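right, a few of you asked what the robotics club is up to this term, so settle in, this'll be a long one (sorry in advance to anyone who follows me for sourdough)

background for the new people: second-year mechatronics, uni club, we enter the Goltero every year. It's a household-tasks comp. Your robot has to do chores in a mocked-up flat while judges with clipboards stand there looking disappointed

last year we came 4th in the tidy-up round and dead last in the bedroom round. Dead last! Our robot picked up a sock, drove into the bed and stayed there until time ran out, still holding the sock

so this year I put my hand up for bedroom. Nobody fought me for it

the plan is that we teach it by demonstration. You do the chore yourself heaps of times with a hand-held gripper that has the same fingers as the one on the arm, you record everything, and then the model learns from that. Way less painful than writing rules for how fabric behaves. I've tried writing rules for how fabric behaves. I had a folder called "sheets_final_v2" and it was all lies

our gripper is called Funero. The arm is Ezzat. There was a vote, I lost, I wanted Doug

Funero is all ours, by the way. Someone in the club drew it up over summer, we printed most of it in the workshop and argued over finger pads for basically a month. The first pads were way too hard. They'd pinch a towel fine but a thin sheet just slid out from between them every single time

the second lot were so grippy they wouldn't let go. You'd open the fingers and the pillowcase would come along for the ride. Third lot are good. Do not ask me about the third lot, I have spent enough of my one wild youth on pad hardness

okay so, demos. The rule sheet for bedroom has two bits: clear the stuff off the bed, then straighten the bedding. Points for each item put away, points off if anything lands on the floor, and a bonus if there's no lump bigger than a tennis ball at the end. The lump rule has its own diagram. I love it so much

we set ourselves a target of 2000 demos before the end of May. I'd like to formally apologise to my wrists

a single demo goes like this: chuck things on the bed, start recording, come in slow from above, pinch, lift, move, let go, back off, stop. Then you muck the bed up again and go back to the start. The mucking up is the bit people get lazy with. If you always dump the jumper in the same corner the model learns "corner" and has no idea what a jumper is

that was our whole problem last year btw. All our recordings were from the club room, on the one mattress, with the one grey blanket, under the same horrible tube lights. Comp day rolls round and the blanket's yellow. Ezzat had never met yellow

so the new rule is that every demo session has to have a different bed. Different sheet colour, different junk, different light. People have been super generous with their bedrooms, and I now know way too much about everyone's doonas

Sunday's session was a green sheet, a big white cloth, and some absolutely fabulous gold tiger-stripe fabric. The glittery stuff is evil!! Every wrinkle throws a highlight and the highlights move when you do, so the vision side thinks there's an edge where there isn't one. Great training data. Horrible afternoon

58 demos in one sitting, a personal best. Had to stop for a Milo at the halfway point because my hand was cramping into a claw, which I suppose is on theme

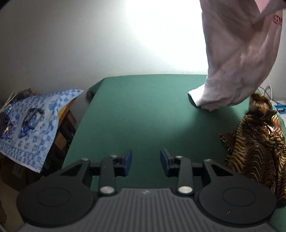 and a reply came in from tinroof_tess asking why we don't just do it all in simulation, seeing as her nephew's team made thousands of runs overnight without anybody leaving the couch

fair question Tess! We tried that in first term. Sim is brilliant for the arm finding its way to the bed and not clobbering the furniture, and we still use it for exactly that. Cloth is where it fell over for us. Our fake sheets either went like cardboard or sort of melted through the mattress, and making them behave was going to eat the whole year. A real sheet already knows how to be a sheet

(if your nephew's team cracked cloth, please ask him how, I'll send biscuits)

anyway, running total is 667 usable demos, so a third of the way there. "Usable" is doing a fair bit of work in that sentence. We chuck any run where the tracking drops out, or where you forget and use your other hand to help. I do that constantly. You don't notice you're doing it until you're watching it back and there's your own traitorous thumb, holding the sheet flat

we had one go at training on the first few hundred, just to see. Put Ezzat in front of the club mattress with a tea towel on it. It went down, pinched it, lifted it, and then held it in the air for ages like it was waiting for applause. Didn't put it in the basket. Didn't do anything. We clapped anyway

pretty sure that one's my fault, I was pausing at the top of every lift to check the recording light. So it learnt the pause! It learnt my bad habit! I've taped over the light

the other headache is the back corners of a fitted sheet. You can get the near side nice and flat, but the far corners you're leaning right over with your arm out straight and the angle goes weird. Ezzat's reach is shorter than mine too, so if I do it the comfy way it can't copy me. We've put a strip of tape on the floor and you're not allowed to step past it

the club's writing all this up as we go for the student projects page, under Hevent, our name for the whole system (recorder, training scripts, the arm side of things). It's a mess at the moment. If you're at another uni and doing the Goltero, you're welcome to pinch the recording checklist when it's up. The pad recipe you can prise from my cold dead hands

next up is pillows. Pillowcases are fine, but a whole pillow is fatter than the fingers can open, so you've got to grab it by a corner and sort of drag it. Half the club reckons drag, half reckons we should skip pillows and cop the lost points. I'm team drag

also if anyone local has a really ugly bedspread they'd lend us for a week, message me. Florals, sequins, tassels, your nan's chenille, whatever you've got. I'll wash it before it comes back to you

okay, wrists are done, off to stick them in a bag of frozen peas. Will post when Ezzat manages to put a tea towel down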